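Planning a small wedding in my aunt's garden

We settled on July, twenty guests and my aunt Usha's back garden. 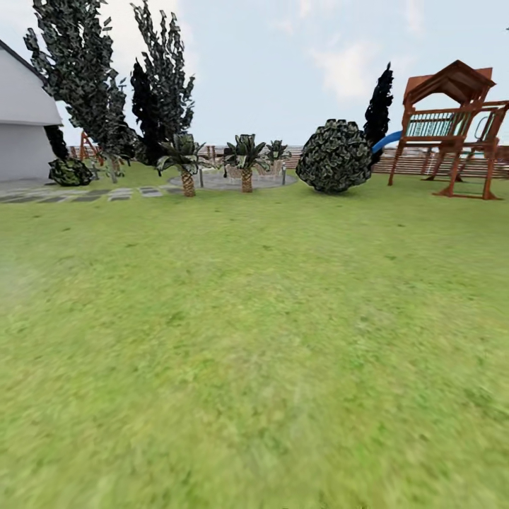

The first thing we argued about was the food. Darnell wanted a sit-down meal and I wanted a long table where people could help themselves. We got three quotes, and the sit-down one came in at £1500 before drinks, so that was the end of that. A friend's café is doing cold salmon, salads and a lot of bread.

The legal part is happening at the register office in the morning, with only our parents and Shoshana, who is my witness. Then everyone else joins us at 3 for the bit with the readings. Ezekiel is leading it. He has never done one before, but he reads well and doesn't mind being told to slow down.

My dress came second-hand from a shop called Prustness. It needed taking in at the waist and 6 cm off the hem, and I've got one more fitting to go. Darnell is wearing the suit he already owns – new shirt, same shoes.

Flowers are still undecided. I like sweet peas but they droop quickly once they're out of water, so I may keep them for the table and carry something tougher.

Still to do: chairs, a cake knife, and a proper talk with Booker about the playlist. He has sent me four hours of brass bands so far.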